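**Mirkham open day, Monday: workshop furniture and bench surfaces**

The Mirkham building opened its ground floor to visitors at the start of the week. I went for the benches, as we are replacing 13 of ours in March and the catalog pages say little about how a work surface holds up. Pankaj Sengar led the technical tour, 2 p.m. start.

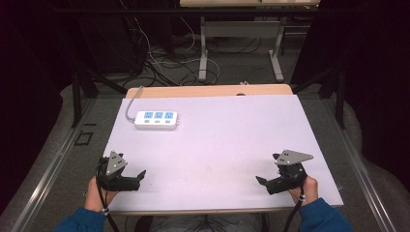
Mirkham's bench layout separates the table from the working surface. The table stays put and the surface is a separate board laid on top, which can be lifted off and replaced. On one station a white board covered most of a light wooden tabletop, leaving a narrow strip of wood at the far edge. It was slightly scuffed, with a few small smudges near the center. Power came from a white strip with three light blue socket panels, set directly on the board, its gray cord running off over the far left corner. I would prefer the strip mounted under the table, but Sengar said people stop using the switches when they have to reach for them.

Boards come from Elton, cut to order, with a minimum of 100 per batch. Gautam quoted a smaller run at a higher unit price. Depth is 600 mm in both cases.

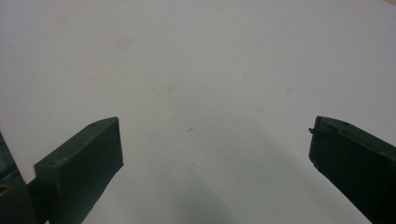
Finish matters more than thickness. A matte white board cuts glare from overhead lights but shows marks early. Seris offers a gray version; no sample was available on the day.

Parking is behind the building. Bring a tape measure.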